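Open Bins and the Case Against Labels
Ibsa Dinsa
May 20, 2023

Most advice on shared storage begins with labels. I think labels should come last, and in many places should not come at all. A label records what somebody intended to keep in a container on the day it was printed. It has no link to what the container holds in March of the following year.

I managed supplies for the Oscombe and Standton tenant kitchens for several years. The combined inventory at the last audit was 3,899 items, held in 247 labeled containers. The labels were uniform, legible and laminated. The audit still found the same fault in both buildings: people opened a container, failed to find what the label named, and then bought the item again.

The usual remedy is a stricter label policy. My objection is that this treats a retrieval problem as a naming problem. Retrieval depends on how many steps stand between a person and the contents. A lid is one step. A label that has to be read and then checked is another. Opaque walls add a third, as the container must be pulled out to be inspected.

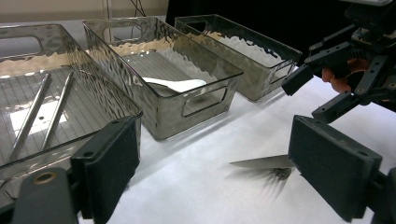 Open-top bins in smoky translucent plastic, with handle slots in the short ends.

A container that can be inspected from where a person stands removes most of those steps. The walls do not need to be perfectly clear. They need to pass enough light to show whether the container is in use, and the top needs to stay open.

Getachew Kassa, who ran the Woldegiorgis building on the opposite principle, has argued that open storage collects dust and invites mixing. The first point is correct. Items that touch food and are seldom used should be covered, and I would exempt them without argument. The second point I do not accept. Mixing happens in closed containers at the same rate - it is only found later.

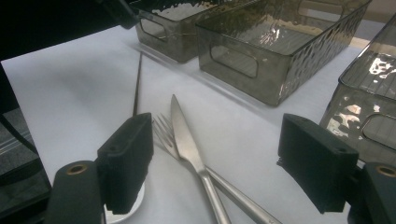

Table knife and fork, with open bins along the far side of the table.

There is also the matter of categories. Ballum kept 2,000 small items under a scheme that separated serving pieces from table pieces, and new tenants could not apply it. A category that needs explaining will be applied wrongly by anyone who missed the explanation. I would limit a shared drawer to 2 categories and accept the loss of precision.

Labels keep a place where contents look alike and the difference matters, such as cleaning concentrates or salt and sugar. Cutlery does not meet that test. A fork is identified on sight, and the printed word adds maintenance work every time the drawer is rearranged.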